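3.2 Display height and the loss of weight in open-crate produce

The first part of the study (Section 3.1) treated the cold room. In the present section we turn to the sales floor, where fruit and vegetables stay in open crates between the morning filling and the evening clearing. Our question is a simple one: does the height at which a crate stands have an influence on how quickly its content loses weight and becomes unsellable?

The literature gives only partial help. Most storage experiments are made under constant temperature and constant humidity, and the produce is not touched between two weighings. On a sales floor neither condition is fulfilled. Doors open, lamps warm the upper shelves, customers press the fruit with the thumb and put it back. We therefore decided to work in shops which were open for business, and to accept that our measurements would be less clean than those from a climate chamber.

Two shops took part. The first, Faven, is a greengrocer with a single long room and a stone floor. The second, Kistetti, sells produce together with bread and dairy in a building which was formerly a print works, and the ceiling there is much higher. Both shops buy from the same wholesaler, Wyss, so that differences in origin and variety could be kept small. In each shop we followed grapes and tomatoes. Grapes were chosen because the stem dries visibly before the berry does, and tomatoes because they tolerate room temperature well and are seldom cooled on the sales floor.

Crates were placed at one of three levels: floor level, hip level and shoulder level. For floor level the crate stood on a low base, never on the bare floor, as the hygiene rules of both shops demand this. Hip level corresponded to the usual table. Shoulder level was available only where shelving existed, and in Faven we had to install an additional board for it. Each crate was weighed before opening and after closing on a Pramar bench scale, which was checked with a reference weight every morning. The weight of the sold produce was taken from the till record and subtracted. What remained as difference we call unexplained loss; it includes water loss, but also berries that fell down and were swept away, and now and then something that a customer tasted.

In total we obtained 667 crate-days. Of these, 495 could be used for the analysis. The others were excluded for one of the following reasons: the crate was refilled during the day without weighing, the till record was missing, or the crate was moved to another level by the staff. The last reason was the most frequent. It is easy to understand, because a shop assistant who sees a half-empty table will fill it from the nearest crate and does not think of the experiment. In Kistetti we attached colored tags to the crates from February on, and after this the moved crates became rare.

Temperature and relative humidity were recorded at each level with small loggers fixed under the shelf board. The loggers were read out weekly. At shoulder level the temperature in Kistetti followed the lamps very closely - it rose soon after the lamps were switched on and fell soon after closing - while at floor level it followed the door. In Faven, with its stone floor and lower ceiling, the three levels were more similar to each other.

The results for the two products differ. For tomatoes we found no effect of height that was larger than the variation between single days. Tomatoes at shoulder level lost slightly more than those at floor level in Kistetti, and slightly less in Faven, and we do not wish to interpret this. Damage was of more importance than drying. Where tomatoes were piled several layers deep, the lowest layer showed pressure marks in the evening, and this was so at all three heights.

For grapes the effect was clear in Kistetti and weak in Faven. The stems at shoulder level turned brown earlier, and the berries near the stem end became soft. At floor level the stems stayed green for longer, but more berries were found detached. Our explanation is that customers who must bend down take the bunch by its upper part with one hand and pull it, so that berries remain in the crate. At hip level they more often use both hands. We did not record the hand movements in a systematic way, and the explanation must for this reason be regarded as provisional.

Figure 4 (a-c). Open display of produce: (a) dark grapes at close distance; (b) tomatoes in a light wooden crate; (c) shelving with a perforated black post, and a wooden crate of fruit.

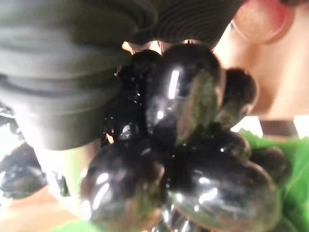
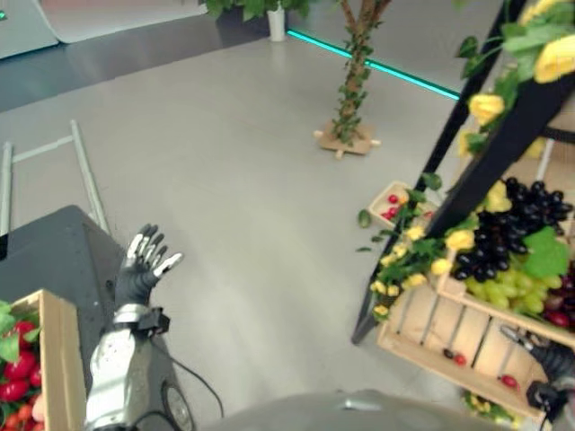
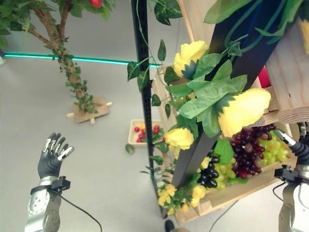

Regula Mayrhofer objected, after reading a first version of this section, that height and lighting cannot be separated in our design. A crate at shoulder level is always nearer to the lamp, she wrote, and what we call an effect of height may be an effect of radiant heat and nothing else. If the lamps were changed, the three levels might behave in the same way, and a shop which had moved its grapes to a lower table on our advice would have done so for no purpose.

We consider the objection justified, and made a supplementary trial in Kistetti in order to answer it. For 13 days the lamps above one half of the shelving were covered with a diffusing sheet and set to the lowest step, while the other half was left unchanged. Grapes from the same delivery were placed at shoulder level in both halves. The stems under the dimmed lamps remained green longer than those under the normal lamps, but they still turned brown earlier than the stems at floor level. It seems, then, that a part of the effect comes from the lamps and a part from the general layering of the air in a high room. How large each part is we cannot say with such a short trial.

A second difficulty concerns the turnover. Produce at hip level sells faster than produce at floor level, and a crate that sells faster contains, on average, younger fruit. To correct for this we noted for each crate the day of delivery, and we compared only crates with the same age. The correction made the differences for grapes smaller but did not remove them. For tomatoes it changed nothing that we could detect. We did not correct for the mixing of old and fresh fruit inside one crate. Both shops have the rule that older produce is laid on top when a crate is refilled, and as far as we could observe the rule was followed in the morning and often forgotten in the afternoon.

The crate material was not varied. All crates in the trial were of wood, lined with one sheet of paper, and the paper was replaced when it was stained. Wood takes up some moisture from the produce and gives it back later, and we expect that in plastic crates the pressure marks on tomatoes would be similar but the drying of grape stems somewhat different. This should be examined separately. It should also be said that a wooden crate changes its own weight with the humidity of the room. We weighed empty crates at all three levels and found that the change was small in comparison with the loss from the fruit, but in Kistetti it was not negligible on rainy days, and the values were adjusted accordingly.

For practical use we would draw the following from the data. Tomatoes may stand at any height, and the depth of the pile deserves more attention than the level. Grapes should stand at hip level if the ceiling is high and the lamps are strong. In a low and cool room such as Faven the choice can be made according to the convenience of the customers. The decorative leaves and sprigs which many shops lay between the products had no measurable influence on the weight of the produce, though they must be removed before weighing, and this cost us more time than we had planned.

The remaining point is the definition of unsellable. In both shops the decision was made by the person who cleared the display in the evening, and two persons do not always decide in the same way. At Faven a bunch with brown stems was still offered the next day at a lower price, while at Kistetti it was taken out. For the comparison between shops we therefore use only the weight, and the counts of removed bunches are reported for each shop alone, in Section 3.3.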